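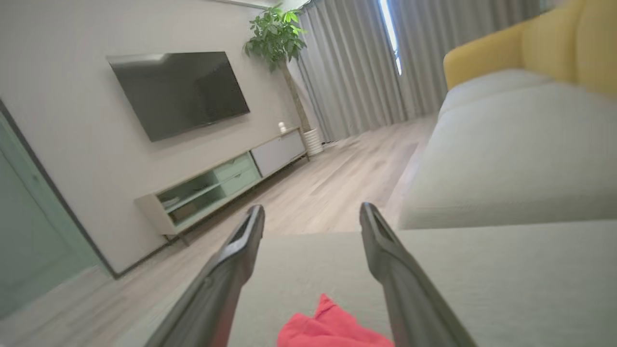

Sofa folding, according to Ulla Tuominen, is just table folding done badly, and she doubts it deserves a name of its own. The term refers to sorting and folding clean laundry on a seat cushion in the living room. It is used mostly of small loads, such as a basketball uniform, and is often claimed to be faster than carrying clothes to another room. Evidence for the claim is thin.

Method

The usual advice is to spread shorts flat by the waistband, line up the side stripes, fold one leg over the other and then fold the length in half. Jerseys are laid face down and the sides brought in. Household writers differ on whether to start with the shorts. Jouko Toivonen's manual for the Nurmi laundry course insists on it but gives no grounds.

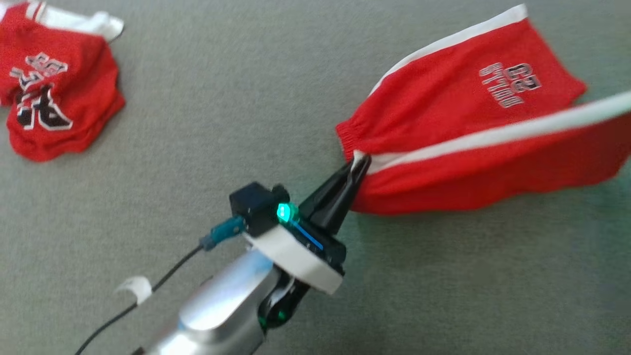
Red sportswear with white stripes and a gathered elastic edge.

Slick sports fabric is said to grip woven upholstery better than a bare tabletop. This may be so, though the cushion also gives under the hand, and creases pressed into a soft surface tend to be vague. Large printed numerals are stiffer than the cloth around them and often decide where a fold will fall, whatever the manual says.

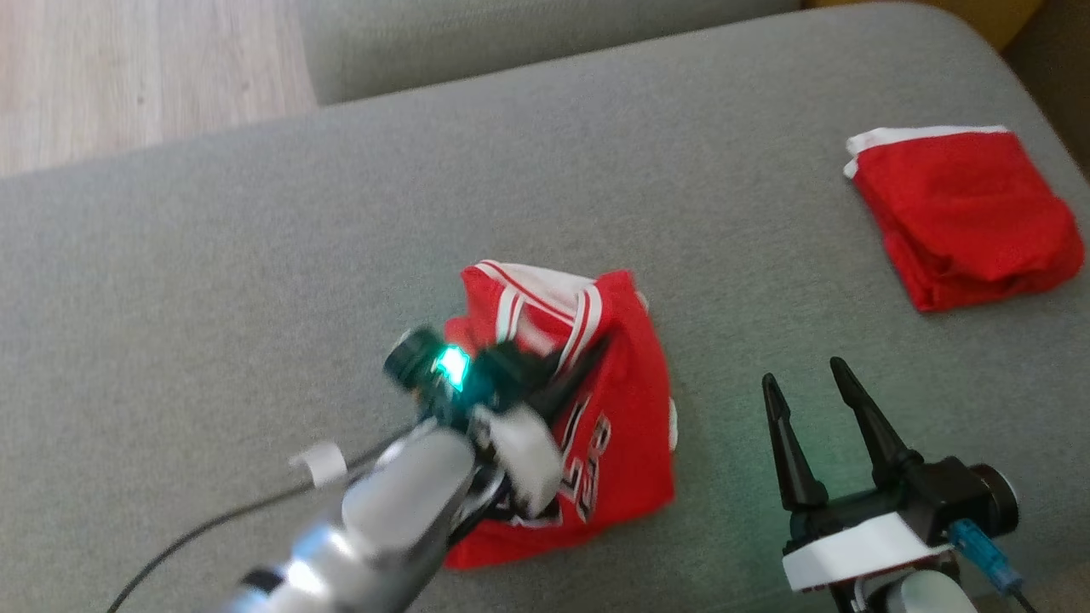
Disputed claims

A Jellstead leaflet from November credited the sofa with saving 69 hours a year. Anneli Harju pointed out that the figure came from 2 households, one of which owned no table. A later edition dropped the number and kept the word "proven." Whether folded uniforms stay neater in a drawer than rolled ones is also unsettled.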